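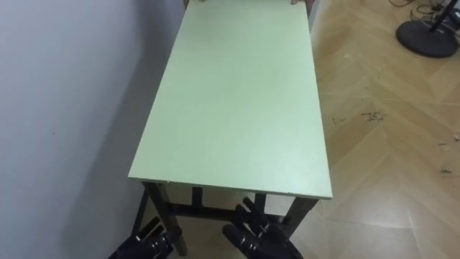
Posted in: Lab Notebook / Visits

April 13, 2019. Demonstration for the Bosten delegation, six visitors. The Kindmont group presented shared carrying of a folding table by an operator and the humanoid.
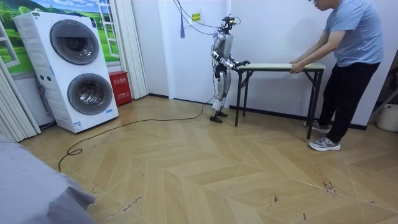
Operator and robot at opposite ends of the table.

Visitors asked about grip release and cable management. The operator's instructions remain as issued in January. 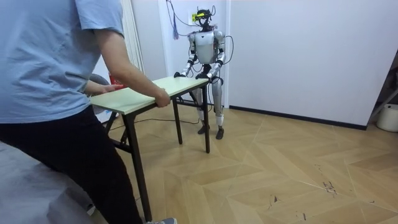 Questions on payload were referred to Zerkance. A written reply is to be filed here.

Print this entry | E-mail this entry
Last updated by: Salazar lab office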